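README for the Lirton panel notes

Hi! This folder holds everything I've written down while sorting out loose sheet metal panels and the black plastic frames that get laid on them. I started it for myself, then Benedicta Amissah asked for a copy, then two more people did, so now it has a README like a grown-up project.

What's in the folder

panels.csv, one row per panel, 241 rows
frames.csv, same idea for the plastic parts
notes.txt, my running log, messy, please don't judge
old/, the spreadsheet from before February, kept because I'm scared to delete it

The columns in panels.csv are id, length_mm, finish, ridges, holes, tabs, and remarks. Lengths are in millimeters everywhere. I did the first batch in inches and had to redo the whole lot, which ate a weekend. If you spot a length under 30 it's probably one I missed, so tell me!

Finish is either "plain" or "marked". Plain means I ran a hand over it and was happy. Marked means anything else, from a light scratch to a bent tab, and the remarks column should say which (it does for most of them).

How I lay things out

I work on a steel-topped table with rounded corners, with a second one shoved up behind it so there's room to spread. The panel goes down flat, lengthwise, and I look along the ridges and channels first, then the small holes, then the tabs and notches on the long edges. After that the plastic frame goes on top. I don't try to line it up at this stage, I just want both parts on the table so I can read one against the other.

A word about the shine: brushed steel throws back a lot of light and the panels are pale, so shallow dents can vanish on you. Move your head, or turn the panel end for end and look again. The black frames are so much easier to read against the metal, I wish everything came in black.

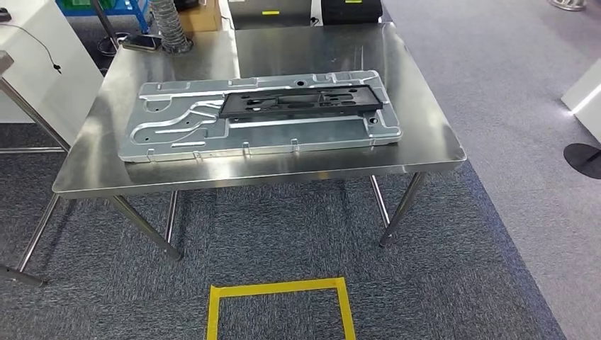 Names I use for the frames

I call the long ones with the cutouts "ladders". Apolinar Zavala calls them grilles, and his name is all over the old spreadsheet, so search for both. Motska and Frimpong are my two sorting bins and have nothing to do with who made the parts. Motska is for ladders I've measured, Frimpong is for ladders I keep meaning to.

Known problems

Rows 88 to 93 have no hole counts.
The ridges column mixes ridges and channels in the early rows. Sorry.
A few remarks are in Spanish, and those are Apolinar's.

Using it

Copy it, fix it, send me the fixes. If you add rows, start your ids at 700 so they don't bump into mine.

Last updated 20 Sep 2014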